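The Addendum

Annual Report of the Treltley Station, Section 4
Submitted 2024-08-10

4.1 Purpose of the work

The Station was asked by the Kameleck Foundation to determine whether a manipulator trained on ordinary tableware could be taught to stack bowls in an order it had not been shown. The method under review is known in the Station's papers as the Gashaw procedure. Under this procedure the arm is given no list of sizes. It is given recordings of stacking done by hand, and it is scored on the final arrangement only.

The Foundation requested that this section be written by the technician on duty. The technician on duty had not written a section before and was provided with the previous year's report as a guide. The previous year's report concerned valves.

4.2 Conduct of the trials

Trials began in January. Each session consisted of 20 attempts, after which the arm was returned to its starting position and the bowls were set out again by hand. The cloth was smoothed between sessions. The technician was instructed to vary the placement and to avoid any pattern, and found this more difficult than expected. By the second week it was noted that the light-blue bowl had been placed at the back left on most mornings. No reason for this could be entered in the log.

The cups were added at the request of the Skirko office, which wished to know whether the arm would leave them alone. They were to be treated as distractors. The technician came to regard the purple cup as belonging to the set and recorded an objection when its removal was proposed. The objection was upheld.

The early results were poor. The arm closed its fingers short of the rim, or pressed down upon it, and the bowl moved off across the cloth. In the ninth session it completed one stack and then, with the bowl still held, remained where it was for the full time allowed. The attempt was scored as a success under the rules. The technician wrote "waiting" in the margin and was later asked to replace this with "idle." The correction was made in pencil.

The difficulty lay in the approach. From directly above, one finger tended to strike the inside of the bowl while the other found nothing. The Gashaw procedure does not permit the technician to correct the path. It permits only further recordings. The technician therefore remained after hours and stacked bowls by hand, slowly, bringing each hand in from behind the far rim. A total of 54 such recordings were made. The technician's own kitchen was at this time stacked in the same manner.

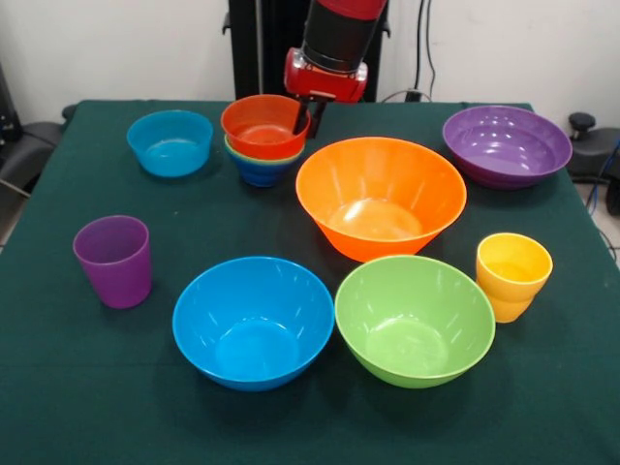

4.3 Results

Following the added recordings, the arm completed 12 of 20 attempts in the first session and a greater number in each session after that. It reached for the far rim. It did so with a short pause before closing, and this pause could not be found in the training settings. A reviewer from Skirko examined the recordings and reported that the pause was present in all of them. It was the technician's. The technician had not been aware of it.

The reviewer asked what the pause was for. The technician replied, after some thought, that it had been the practice in the house where the technician grew up, where the bowls were old and the person who put them away had unsteady hands. One waited to be sure of the rim before lifting. The reviewer inquired whether this should be treated as noise. The question was referred upward.

A second set of recordings was then prepared with the pause removed. The arm trained on this set worked faster and dropped up to 9 bowls in a session. The Station accordingly recommended that the first set be retained. The Foundation accepted the recommendation and asked that the pause be given a name for purposes of citation. Several names were put forward, one of them by the technician. It was the name of a relative and was declined under the Station's rules on proper names. The term adopted was "rim delay."

4.4 Remaining matters

The Kameleck Foundation has renewed its support for the coming year. The trials will move to plates. The technician has requested to remain with the work and has been granted this request.

The technician has also asked that the following be entered here, there being no other section suited to it. On the last evening of the bowl trials the arm was run once more after the scoring had closed. It came down behind the far rim, and it waited. The room was quiet. The technician did not write down how long, and the log for that evening has been filed as complete.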